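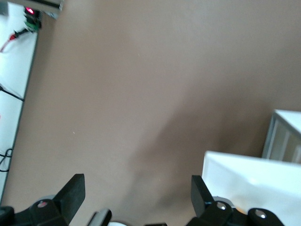

The Brown Table Gets Its Surface Back

Most of a brown tabletop, a couple of white boxes on the right, and on the white surface to the left a small green circuit board with its red light on.

Welcome to the November clear-out of the back room at Funcombe. Regular visitors to these pages will remember the spring clear-out, which ran to 30 pictures and ended with the same amount of stuff in different boxes. I've kept the introduction short this time and the ambitions shorter. The plan was to empty one table, find out what lived on it, and give each thing an address. It took a Tuesday and most of my goodwill.

Click any caption to see it full size. The slideshow button still doesn't work.

THE TABLE

Taupe, according to the shop. Brown, according to everyone who has ever put a mug on it. It came from the Maddocks closing sale at a price that should have made me suspicious, and it has wobbled since the day it got here. A folded bus timetable under one leg fixed that for a while – then the buses changed and I needed the timetable.

THE TABLE, AGAIN

Same table, later in the day. I was proud of it. You'll have to allow me a second one.

CRUMBS, UNIDENTIFIED

Two wipes with a damp cloth and there was still something on it. I have decided it's part of the finish.

CABLES, BEFORE SORTING

Every cable in the room, in a heap. Some of them belong to things we gave away years ago. I am told you should never throw out a cable, usually by people who don't have to store them.

CABLES, AFTER SORTING

A smaller heap, next to another heap. The system is black ones here and everything else over there. It isn't a good system, but I can explain it to a guest in one breath, and the label maker system we had before needed a booklet.

THE WHITE SIDE

Electronics stay on the white surface and storage goes on the brown one. There's an edge between the two, and I have asked the household to treat it as a border. Small green boards are welcome on the white side for as long as they like. Scissors may cross with permission.

RIBBED BOX

I'm fond of a box with ribbed sides you can half see through. You get just enough of a view to know something is in there and never enough to know what, so you still have to take the lid off. We own 4 of the Flollico ones and I would happily own more, but I've been asked not to.

PLAIN BOX

For contrast, a box that gives nothing away. I wrote "misc" on a sticky note for it and then lost the sticky note, possibly inside.

THE UKON DRAWER UNIT

Bought to solve the whole problem. The drawers stick in damp weather, and the bottom one holds the instructions for opening the drawers. It has been moved to the hallway, where it can think about what it's done.

SCREWS

473 of them, all in one jar. I know the number because it rained all afternoon and I had run out of podcasts. None of them fits the table leg.

THINGS THAT TURNED UP

A tape measure, the other tape measure, a birthday card I had meant to mail, and a key. If you have ever left a key at Funcombe, please get in touch. It's brass and looks important.

THE DONATION PILE

Up to 30 items at its peak. It shrank overnight, as these piles do, and I found the waffle iron back in the kitchen by breakfast.

LIGHTS OUT

The last one is mostly dark and a bit crooked, but the table is in there somewhere. The hall closet gallery goes up next, once I can get the door to close.

Back to all galleries | Older: Garage Shelves | Newer: none yet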